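How to keep a suture practice log

Practice at the bench goes further if you write it down. These notes are for anyone starting on needle handling with a practice pad, whichever tools the training room has.

1. Set up the page
Rule four columns: date, task, time taken, remarks. Declan Stockdale's sheets have 29 lines to a side, enough for a month of short sessions.

2. Pick one task
Stay with it for the whole session. Passing the needle from one instrument to the other is a good first choice - it comes up in nearly every stitch. 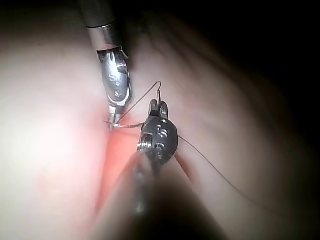
3. Time yourself
Start the clock when you first grip the needle and stop when you let go. Write the time in seconds, so 161 and not 2:41. Drops go under remarks.

4. Review in pairs
Every 2 weeks, swap logs with someone else and mark the slowest entries. Repeat those tasks first next time.

Keep old sheets in a ring binder. Copies for the Carus course should be handed in by the end of April.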